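Mistarham open day puts visitors close to robotic suturing
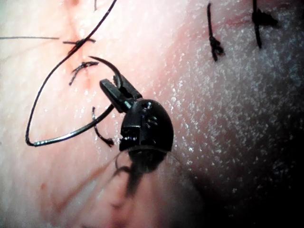 By Adjoa Ackah, staff reporter
Thursday, 4:40 p.m.

MISTARHAM – The Enell Surgical Training Center opened its doors to the public on Thursday, and most of the people who came headed straight for the room where a robot was being used to sew.

The demonstration ran through the afternoon on the second floor. Visitors stood behind a rope and followed the stitching on a wall screen, where the black needle driver and its curved needle were shown at many times their real size. Long black thread trailed from the needle in a loop, with finished stitches nearby in the tissue.

Gizella Bíró, who runs the training program, gave a short talk before each session and took questions during it. She said trainees at the center spend 40 hours on basic stitching and knot tying before they move on to anything else.

"People expect the machine to do it by itself," Bíró said. "There is a person at the console the whole time. If the hands are bad, the stitches are bad."

Several visitors asked about the loop of thread. Bíró said keeping it clear of the needle is one of the first things trainees have to learn, and that most of them pull too hard in the early weeks.

The center counted 524 visitors by closing time, up from roughly 300 at last year's event. High school students from Nyitrai came by bus in the morning and were given a turn at a practice console, moving rubber rings from one peg to another.

On the ground floor, staff from Fivel, which supplies software to the center, showed how training sessions are recorded and reviewed. The center has 3,650 sessions on file, and instructors go back to them when they meet with trainees.

Parking was a problem for part of the day. The lot on the north side filled before noon and some cars were sent to the field across the road.

The center will hold an evening session in March for nurses and operating room staff. Sign-up is at the front desk.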